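Betreff: Re: [Kleingarten-Liste] Regentonnen und die neue Wasserordnung

Hallo zusammen,

zur Frage von gestern Abend:

> Wir haben an der Laube zwei Tonnen stehen, und im Mai
> waren beide leer. Lohnt sich eine dritte, oder soll ich
> gleich an den Brunnen am Lenaweg gehen?

Unsere Laube hat 29 Quadratmeter Dachfläche, und im letzten Frühjahr hat das für die Tomaten und die Bohnen gereicht, für den Rasen nicht. Den gieße ich seitdem gar nicht mehr.

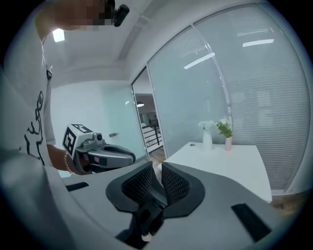 Der Brunnen liefert zwar Wasser, aber wer auf den hinteren Parzellen sitzt, schleppt. Mit dem Schlauch sind es von mir aus 83 Meter, und am Ende kommt nur noch wenig Druck an. Ich habe mir deshalb einen Jandenex-Filter ans Fallrohr gesetzt und die Tonnen unten verbunden, damit sie gleichmäßig volllaufen. Der Filter muss im Herbst raus, sonst friert er auf. Die Dichtung hält bei mir jetzt die zweite Saison.

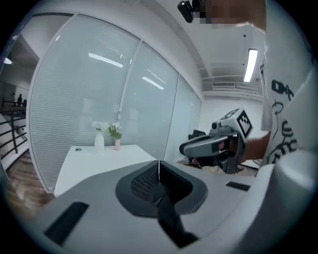 Muss man die Tonnen beim Verein anmelden? Laut neuer Wasserordnung nur, wenn sie eingegraben werden; frei stehende Tonnen bleiben anmeldefrei.

Der Überlauf darf nicht auf den Weg gehen. Bei mir läuft er in eine Mulde mit Kies, das genügt auch bei einem kräftigen Gewitter. Einen Deckel braucht ihr wegen der Mücken und wegen der Kinder sowieso.

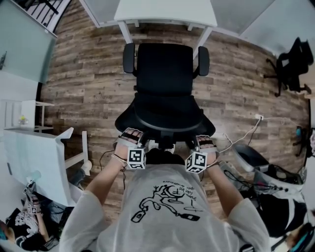

Wer eine dritte Tonne aufstellt, sollte vorher den Boden verdichten und Gehwegplatten legen. Meine erste stand auf blanker Erde und war nach einem Winter schief. Ich habe noch Platten übrig und 2 Kupplungen, abzuholen bei mir am Tor.

Viele Grüße
Parzelle 29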